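Ticket 1331
Subject: Tritard beacon frames dropping out on evening passes
Site: Kusholm ground station
Opened: July 25, 2019
Priority: normal
Status: closed

Reported by Kusholm operations:
We are losing beacon frames from Tritard on the evening passes. Morning passes are clean. On the last evening pass the receiver locked at 13 degrees elevation as expected, held for a short time, then dropped lock and picked it up again several times until the satellite set. The decoder log shows 231 frames received. A pass of that length normally gives us 1239. Signal strength looks normal the whole way through. The satellite reports no faults and its battery and temperature readings are in the usual range.

Already tried: restarted the receiver, restarted the decoder, loaded fresh orbital elements. No change.

Update 1, Trikero support:
Please send the receiver log and the antenna pointing log for one good pass and one bad pass. Please also confirm which software version the tracking computer is running and whether anything was changed at the station since May.

Update 2, Kusholm operations:
Logs attached. The tracking software has not been updated. The one change since May is that the station clock was moved to the backup time source while the main one was out for service. It came back two weeks ago and was reinstalled, but we can't find a note saying the clock was switched back to it.

We swapped the data cable between the receiver and the decoder computer for a spare and ran another evening pass. Same result, so the cable is ruled out.
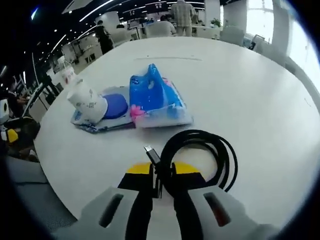 Zdzisław Kołodziej wrote back that the pointing log was fine on both passes and that the clock was the place to look. In the bad pass, the frequency correction lagged behind the satellite by almost two seconds. He asked for the time source setting and the clock offset, read just before the next pass.

Update 3, Kusholm operations:
Time source was still set to backup. The offset was 1.8 seconds before the evening pass. In the morning it was close to zero. The backup source resets itself overnight and drifts during the day, which fits what we see.

Update 4, Trikero support:
Set the time source to main, restart the tracking service, and wait for the offset to settle before the next pass. Leave the receiver bandwidth as it is.

Update 5, Kusholm operations:
Done. Evening pass held lock from rise to set with no dropped frames. The next two evening passes were the same. The backup unit goes to Obradović for repair. OK to close.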